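**Cell inspection before the Zeltora grasp repeatability run, September**

- [x] Emergency stop, pendant and door: both cut motion within spec
- [x] Speed cap set for supervised running
- [ ] Cable slack at the wrist: **open**. I don't like loops near a moving joint. Re-route or show me a full sweep with no snag.
- [x] Bin fixed to table
- [ ] Reset procedure written down: **open**. "Stir the objects by hand" isn't a procedure.

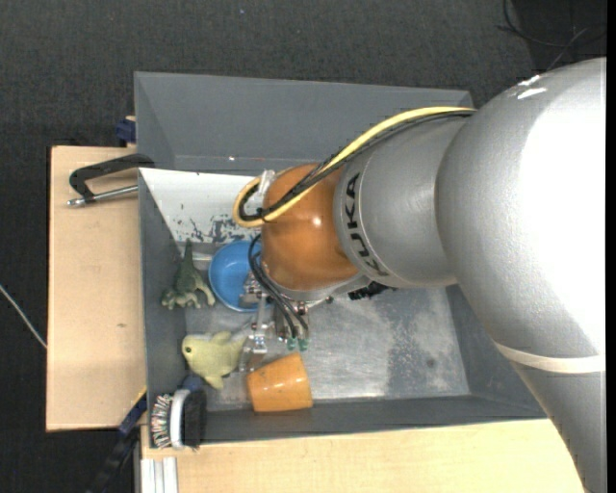 The Berkitz report claims 142 clean grasps in a row, and I won't sign off on that number as a safety argument. It says the method handles "arbitrary clutter." Five or so soft and hard items with bare floor between them is light clutter at best – a bowl, a cup on its side, a plush toy and a toy dinosaur don't hide each other much. Pile them up and run it again.

- [ ] Failed grasps logged with cause: **open**. The log has 1860 attempts and 8 marked "other." Other what?
- [x] Clamps checked by hand before start
- [ ] Second operator for unattended mode: **refused** until the 2 items on cables and reset are closed

Re-inspect after changes. Bring the raw log, no summary slides.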